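第三章 安装与第一次使用

本章适用于 Hasus 台式覆膜机，标准型和带抽屉的 Plumley 型。两种机型的操作面板相同，只有出口托盘的安装方法不同，请看 3.2 节的注意事项。在读本章以前，请先读完第一章的安全说明。

3.1 选择放置的位置

覆膜机应该放在平的、稳固的桌子上。桌子的高度以坐着可以看见进口为合适。机器的后面是出口，膜片从这里慢慢出来，所以后面必须留出空间，长度不小于您要使用的最长的膜片。

1. 把机器从包装箱里取出。请两只手托住底部，不要抓住进口的塑料导板。
2. 撕去机身上面的蓝色胶带。进口处有两条，出口处有一条，底部还有一条固定电源线。
3. 取出夹在滚轴之间的泡沫纸。泡沫纸是运输时候保护用的，如果忘记取出就通电，它会熔化在滚轴上，这种损坏不在保修的范围里。
4. 检查四个橡胶脚是否都接触桌面。如果机器有摇动，请换一个位置，不要在脚下面垫纸。
5. 把散热孔的一面朝向没有人坐的方向。

注意：机器的额定功率是780瓦。请直接插在墙上的插座。不要和电热水壶、取暖器、激光打印机共同使用一个接线板。

小心：请不要把机器放在窗帘旁边，也不要放在空调的出风口下面。冷风会使滚轴的温度不均匀，膜片的一边会粘得好，另一边会发白。

3.2 安装托盘

1. 找到进口托盘。它的边上有一个可以移动的导尺。
2. 把托盘的两个小钩对准机身前面的槽，先放左边，再放右边，然后向下轻轻按，听到“咔”的声音为止。
3. 推动导尺，确认它可以从一端走到另一端。新机器的导尺有一点紧，这是正常的。
4. 出口托盘装在后面。标准型的托盘没有钩，只需要推入。

注意：Plumley 型的出口托盘平时收在抽屉里。请先把抽屉完全拉开，再取出托盘，安装以后把抽屉关好。抽屉没有关好的时候，机器的指示灯闪黄色，滚轴不转动。很多用户以为这是故障，请先检查抽屉。

3.3 第一次通电

1. 确认后面的电源开关在“关”的位置，再插电源线。
2. 打开后面的开关。面板上的灯全部亮一次，然后只有红灯亮。
3. 按“冷/热”键，选择热的方式。
4. 用“＋”和“－”键选择温度档。温度档一共有9个，数字越大，温度越高。第一次请选择中间的一档。
5. 等待绿灯亮。从室温开始，需要大约6分钟。
6. 绿灯亮以后，先放入一张折好的普通白纸，让它从机器里通过。工厂试验时候留下的灰尘会被纸带出来。如果纸上有灰色的痕迹，请换一张再做，一直到纸是干净的。

第一次加热的时候，机器会有轻微的气味。请打开窗户。如果使用几次以后气味还存在，或者看见烟，请立刻关机并且拔下插头，然后联系经销商。

3.4 制作一张卡片

卡片是最常见的用途，例如会员卡、图书馆的借书卡、柜子的标签卡、活动的出入卡。以下步骤使用的是 Baloch 卡片膜套，其他牌子的膜套也可以用，但是温度要重新试验。

1. 准备好要覆膜的纸片。喷墨打印的纸片请放置一段时间，等墨水完全干。激光打印的纸片可以马上使用。
2. 用软布擦去纸片上面的灰尘和手指的痕迹。
3. 打开膜套，把纸片放在正中间。四边应该各留3毫米的空边。空边太窄，膜的边缘会容易分开。
4. 把膜套的封口一边朝向机器。请一定注意这个方向。封口边先进入，空气才能从后面出去；如果开口边先进入，膜套会起皱，严重的时候会卷到滚轴上面。
5. 把膜套平放在进口托盘上，移动导尺，使它轻轻靠住膜套。
6. 慢慢向前推，直到感觉滚轴把它拉住，就可以放手。不要继续推，也不要向后拉。
7. 膜套从后面出来以后，不要马上拿起。它还是软的。让它在托盘上平放，等到摸起来不热。

注意：带照片的卡片，请把照片的一面朝上。照片的颜色在高温下可能变深，建议比同样厚度的文字卡片低一档。

小心：不要放入热敏纸，例如商店的收据、排队的号码纸。热敏纸在机器里会全部变黑，不能恢复。也不要放入有订书钉、回形针、干花、布、蜡笔画的东西。

小心：只有一张的重要证件，例如出生证明、毕业证书，请不要直接覆膜。覆膜不能取消。有些机关不接受覆膜以后的证件，请您使用复印件来制作。

3.5 检查结果

请在灯光下面把卡片倾斜，从不同的角度看表面。下面列出常见的情况和处理的方法。

表面发白，像有雾：温度太低。请提高一档，等绿灯亮以后，把同一张卡片再通过一次。

表面有波浪，卡片弯曲：温度太高，或者拿起太早。请降低一档。已经弯曲的卡片，可以趁它还有一点温的时候，放在两本厚的书中间压平。

有小气泡：纸片没有干，或者膜套里有灰尘。第一种情况不能修理，请重新打印。

一边粘住、一边没有粘住：膜套没有放正，或者机器受到冷风。请看 3.1 节。

表面有一条直的线：滚轴上有胶。请按照第五章的方法，用清洁纸清洁滚轴。

光亮的膜会反光，照片的部分有时候不容易看清楚，这不是质量的问题。如果卡片要经常在强的灯光下面检查，建议购买 Baloch 的哑光膜套。哑光膜套的温度要高一档。

3.6 卡住的时候

1. 立刻按住“释放”键，不要松开。滚轴的压力会减小。
2. 一只手按住键，另一只手从进口的方向，慢慢把膜套向外拉。请保持水平。
3. 如果拉不动，请关闭后面的开关，拔下插头，等机器完全变冷，再试一次。
4. 取出以后，检查有没有碎片留在里面。

警告：不要用剪刀、小刀、螺丝刀伸进进口。不要自己打开外壳。

3.7 成品与材料的存放

覆膜以后的卡片请平放，或者直立放在卡片盒里，不要用橡皮筋捆在一起。没有使用的膜套要留在原来的袋子里，袋口折好。潮湿会影响膜套，地下室和厨房都不合适。

装膜套的纸箱可以叠起来，但是最重的请放在最下面。铺地毯的房间容易有细的纤维和静电，请不要在地毯上直接打开膜套，应该在桌子上打开。
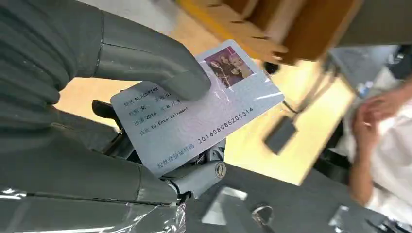 卡片斜着看，照片处有反光

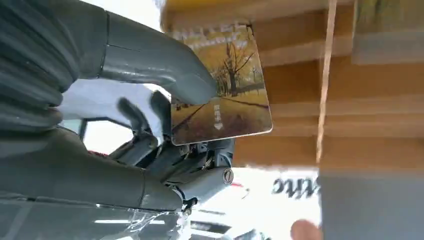

卡片和后面的纸箱

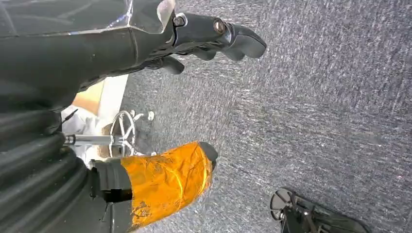 铺灰色地毯的地面

剩下不多的膜套，可以合并到同一个袋子，但是不同厚度的膜套请不要混合。混合以后用眼睛很难分别，使用错误的温度会弄脏滚轴。请在袋子外面写厚度和打开的月份，例如“五月”。打开时间最早的先使用。

3.8 关机

1. 等最后一张膜套完全离开机器。
2. 按“冷/热”键，选择冷的方式。风扇会继续转动，这时候请不要关闭后面的开关。
3. 风扇停止以后，关闭后面的开关，拔下插头。
4. 取下进口托盘，放在机器的上面。出口托盘可以留在原来的位置。Plumley 型请把出口托盘放回抽屉。
5. 机器完全变冷以后，可以盖上防尘罩。

注意：如果长时间没有放入膜套，机器会自动进入休眠，绿灯变成慢的闪动。按任何一个键可以恢复，然后请再等绿灯稳定地亮。休眠不等于关机，离开房间以前仍然要做上面的步骤。

保修卡在包装箱的盖子里面，和清洁纸放在同一个袋子里。请填写机器底部的序列号，把下半张寄给 Kekusier 服务部，上半张自己保存。更换温度保险和滚轴的工作只能由服务部进行，清洁滚轴的方法见第五章。

联系我们：Kekusier 服务部 | 版权所有 Kekusier，未经允许不得转载 | 返回顶部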